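Moving Tables at Lornska: Our Layout Gallery

The shared workroom at Lornska has been on Handholm Street for 8 years, and in all that time the furniture had barely moved. This August we finally changed that! We took a good look at how people use the place, pushed everything toward the middle, and started over with a floor plan drawn on the back of a Prondis catalog. The gallery follows the tables as they found their new spots. Click through slowly, there's no rush.

A word about the room first, for anyone who hasn't been up the stairs yet. It's carpeted wall to wall, it gets lovely light in the morning, and it used to have one long row of desks that made everyone sit with their backs to each other. We wanted small islands instead, with a generous 90 inches between them so you can roll a chair back without bumping your neighbor.

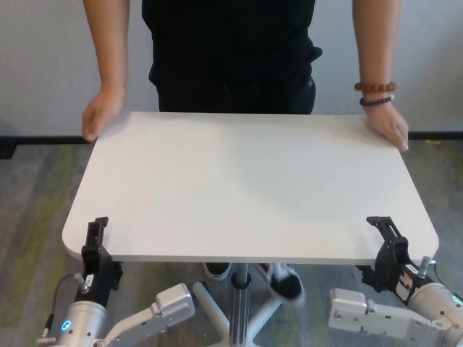

Small tables are the heart of the new plan, and I could talk about them all day. They're easy to share, easy to turn, and two of them pushed together seat a whole project team. The one in the picture above has my favorite kind of base, a single chrome pole coming down to a white star with five legs, so there are no corner legs to bang your knees on. And look at those rounded corners on the top! Both hands on the far edge, nothing left on the surface to slide around, and you're ready to go. We cleared every table before touching it, down to the last pencil, and it made the whole job so much more pleasant.

A few measurements, because people always ask. The longest wall is 245 inches, and we'd been treating it like a storage shelf. It now has breathing room from end to end, with the power strips within easy reach and the plants back near the windows where they're much happier. The Torres corner (named after the old sign that came with the building, and yes, we're keeping the sign) is for quiet work before noon and for anything you like after that.

We also learned to love the carpet. It's a soft mottled gray with streaks of yellow-green, and once the long row was gone we could see what a cheerful floor we'd been hiding.
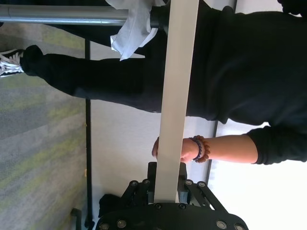
Ximun wrote in to say that the islands are a big improvement but that the one nearest the door could shift a little farther in, as bags tend to pile up there by lunchtime. Good point, and an easy fix. We'll slide it over before the next open evening and see how it feels.

If you try a seat and love it, or find a spot where the glare gets you, leave a note in the comments with the name of the corner. We're keeping the plan loose through the end of the season, and the catalog with the drawing on the back is pinned up by the coat hooks. Pencils are in the jar next to it, so go ahead and sketch your own version!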